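I have been through a lot of pantry containers. Glass ones with clamp lids that pinch your thumb, the square stackable ones that promise to change your life, old pasta sauce jars with the label half soaked off. So when we redid the shelves in the break kitchen in July, I said I'd pick the new dry goods jars and write up how they did, and I have now lived with the Koo tall clear jar long enough to have opinions.

First the basics. Koo sells these through Stadetti, in a set of 7, and they're plain as can be: a clear plastic cylinder, a wide threaded mouth, a screw-on lid. No pump, no date dial, no little chalkboard sticker. I like that! I had one of the date dial kind before and I never once set the dial.

The thing I noticed right away is how easy they are to pour into. Our old canisters had a narrow neck and every refill meant a funnel, or a rolled-up piece of paper if the funnel was hiding (it was always hiding). With the Koo you just tip the bag and go. I still get a few grains on the counter because I'm me, but it's a few grains and I can live with it.

Getting stuff back out is a little more mixed. A half-cup scoop goes in fine when the jar is full. Once you're down to the bottom third you're reaching in past your knuckles, and if you have big hands you'll want to tip the whole thing over a bowl instead. I pour into a bowl pretty much every time now, then measure from that. It adds a dish to wash. Not a dealbreaker for me, but my last canisters were short and fat and I do miss that when I'm down to the last serving of lentils.

Now the lid. It takes a good long turn to close, and the threads are chunky, so it doesn't cross-thread the way cheap ones do. If flour gets in the grooves, though, it squeaks. A really awful squeak, like sneakers on a gym floor. Wipe the rim with a damp cloth, let it dry all the way, and it stops. I'd keep flour in something else and save these for rice, beans, popcorn and the like.

I did a dumb little leak test with 260 grams of sugar, lid on, jar on its side overnight in the cupboard. Nothing came out. I did not try it with liquid and I wouldn't, they aren't sold for that.

Stability was my big worry. Tall jar, narrow-ish base, busy kitchen. With something heavy in it, like rice, it stays put when you bump it. With cereal or anything puffy it's tippy, and I've knocked the oat one over twice reaching for coffee. Put the light stuff at the back of the shelf – lesson learned.

Cleaning: the listing says hand wash and I mostly listened. A bottle brush gets to the bottom easily. One went through the dishwasher by accident on a Friday and came out looking okay to me, maybe a touch cloudier than the others, but I might be imagining it. Smells are another matter. The one I used for curry powder still smells like curry powder after about 40 days and a baking soda soak. So no spices in these! I've gone back to small shaker jars with the perforated lids for anything strong, and they sit right next to the big ones on the table.

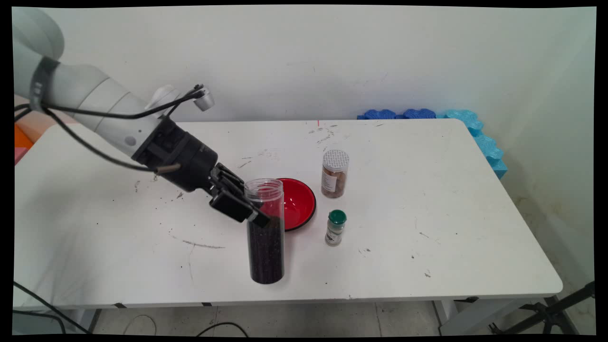 Busar Workshop – Kitchen & Supplies Team

The see-through sides are what sold me in the end. With the dark grains in there you can tell how much is left without picking the jar up, and the top third being empty means it goes on the shopping list soon-ish but not today. Against that red bowl it looks pretty nice too. I'm a sucker for a red bowl.

If I could change one thing I'd ask for a shorter version with the same mouth and the same lid, so everything would swap around. Stadetti does list a mini, but the lid is a different size, and now I have two kinds of lids in the drawer and I grab the wrong one every single time.

Would I buy them again? Yep, for rice and beans especially. For flour, spices or anything you snack on by the handful, I'd look at something wider. I'm ordering another set once we clear out the bottom shelf, and if the new ones squeak less I'll come back and add a note.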